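打印本页 | 用电子邮件发送

抽奖送旅行到底有没有人看？我的传播学课程项目报告

2019年1月24日　文：范宝山（Baoshan Fan）

先交代一下选题是怎么来的。去年10月，我在宿舍刷手机，看到本地娱乐频道Kotport在送电影节红毯观礼票，答对三道题、转发一次就能参加抽奖。我室友连那个电影节叫什么都不知道，照样转了！我当时就想，这种活动拉来的人，后来真的会看节目吗？于是就有了这份报告。

指导老师Maribeth Navarro一开始觉得题目太大，让我只盯一个活动、一个频道。我听劝，就选了Kotport的这次观礼票活动，从开始报名一直跟到开奖后第17天。

做法很土：我在学校论坛和两个影迷群里发问卷，收回来以后挑出40位真正参加过抽奖的同学，一个一个聊。聊天提纲改了四遍，第一版问得太像查户口，有个同学聊到一半就说要去上课了（哈哈，我理解）。另外我还把活动帖下面的3000条留言全部导出来，按“聊节目”“聊奖品”“只喊朋友来”分了类。分类真的很费眼睛，我分到后面看见“求中”两个字就头晕。
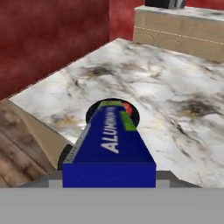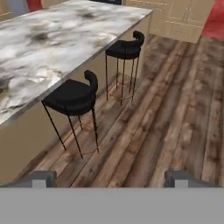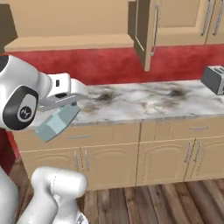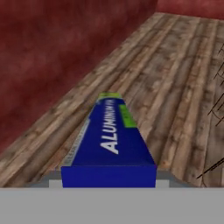 留言里最多的是喊朋友来的，一点都不意外。聊奖品的排第二，大家特别关心包不包住宿、能不能带一个人，还有人认真讨论走红毯要不要自己准备礼服。真正聊到节目的最少，而且多半集中在主持人Usov身上，说他上一期采访时忘词忘得很可爱。

访谈比留言有意思得多。好几位同学说，报名那几天确实打开过频道，因为第三题的答案藏在节目里；可是找到答案就关了。也有例外，一位读历史的学姐为了找答案看完了整期老剧院专题，讲的是1878年建成的Kaimal剧院怎么改成首映场地，她后来把这个系列全补完了，还推荐给了我。我也看了，剪得挺好，就是片头太长。

所以我的看法是，题目怎么出，可能比奖品多大更要紧。前两题上网一搜就有，等于白送；第三题逼着人看节目，起码给了节目一次机会。如果三道题分散在三期里，会不会留下更多人？我很想知道，可惜手上没有能比较的活动。

问题也得老实写。我聊的基本都是同校学生，爱看电影的偏多，换一批人结果可能差很远。还有，我自己也报名了，开奖那天一直在刷新页面，很难说完全客观。Navarro老师在初稿旁边批了一句“研究者请冷静”，我把这句话贴在电脑上了。

下学期打算接着做Urasov影城的会员抽奖，他们每个月都办，奖品小得多，通常就是两张票加一桶爆米花，正好拿来对照。问卷已经在改了，这次先找同学试填一轮再发。

打印本页 | 用电子邮件发送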